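Re: [shopfloor] aluminum cracking on the bend, 5052 vs 6061

> We switched a run of brackets over to 6061-T6 because Galang
> was out of 5052, and now they crack right along the outside of
> the bend. Same die, same punch, same operator. Do I have a bad
> batch or is it me? There are 241 blanks already cut and I'd
> hate to scrap them.

Probably not a bad batch! T6 just hates a tight bend. We went through the same thing at Woltis last December on a job for Prusto (enclosure lids, 90 degree flanges all the way around) and I lost a whole evening blaming the press brake before I looked at the cert and saw what we'd been sent.

What radius are you running? If it's the one you used for the 5052, that's where I'd start. We opened ours up to 4 times the material thickness and most of the cracking went away, but the flat pattern changed, so check your blank size before you get excited. Ours came out long on one leg and I had to trim them.
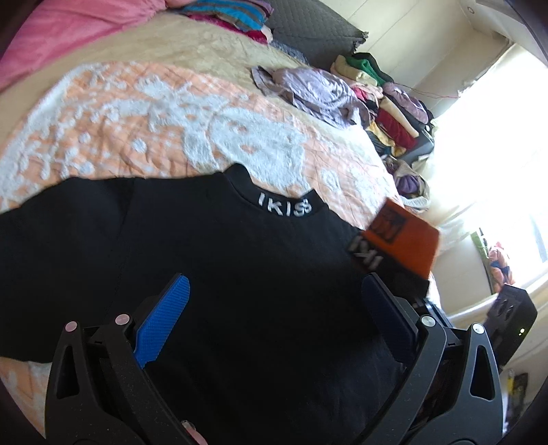
Grain direction is the other thing. If your nesting software turned the parts to save sheet, you may have half of them bending with the grain and half across it. Look at the rolling lines on a cracked one and on a good one and see if they match up. Ours were all over the place, and I've kept rotation locked on that part ever since.

You can also anneal just the bend line with a torch, but then you've lost the temper there, and if these brackets hold up anything heavy I'd ask the customer first. I wouldn't do it without something in writing.

Try 10 blanks with the bigger radius before you touch the rest. And if you end up reordering, Nirnevton had 5052 when I called this morning, though their cut charge has gone up again (grrr).

Let us know how it goes, and what thickness is it? You didn't say.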